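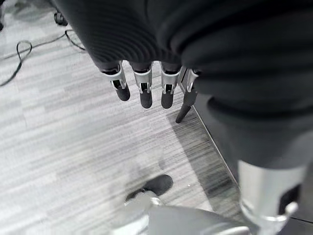 # Preparing a Low-Cost Product for a New Regional Market

This guide is intended for small manufacturers that sell successfully in one region and wish to offer a lower-priced version of a product in another. It assumes that the company has a working product, a known unit cost, and at least one member of staff who can travel.

## 1. Define the buyer before the price

Write a single paragraph describing the household or business expected to buy the product. State how often it is paid, where it shops, and what it uses at present. Avoid averages for a whole country. Income, language and buying habits can differ sharply between two towns on the same road.

Where the current solution is a repair or a shared item, record its cost as well. A family that borrows a neighbor's pump is still a competitor's customer in practical terms.

## 2. Conduct field visits

Plan visits to at least 3 towns of different sizes. In each town, speak with 11 households and every shopkeeper who carries a similar item. Interviews should be held in the local language and should last no longer than is comfortable for the host.

Ask to see the product in use. Record the following:

- where it is stored
- who cleans and repairs it
- which parts have been replaced, and with what
- what the owner paid, including transport

## 3. Remove cost in the correct order

Begin with packaging and freight, then move to features. Materials should be reviewed last, as changes there affect warranty claims.

When Stirkus adapted its hand-cranked grain mill for the Katavard district, the first proposal called for a thinner housing. Field notes showed that owners carried the mill between homes and dropped it often. The housing was kept. Savings came from shipping the mill in parts and having local shops assemble it – a change that also gave those shops a reason to stock spares.

"The shopkeepers had been fixing our competitors' mills for years," said Marta Hrytsenko, who managed the project. "We started by asking them what broke."

## 4. Set payment terms

A lower price does not help a buyer who cannot pay it all at once. Consider weekly installments collected by the retailer, or a harvest-season payment for farm goods. Put the terms in writing on one page, and have the page read aloud at the time of sale.

Retailers should receive their margin at delivery. Delayed margins are a frequent cause of stock being returned.

## 5. Run a limited trial

Select 10 retailers and supply each with the same opening stock. Run the trial for 13 weeks. Do not change the price during this period. Log each sale, return and repair on the same form, and collect the forms in person.

If returns exceed the level set before the trial, pause shipments and inspect every returned unit before any further stock is released.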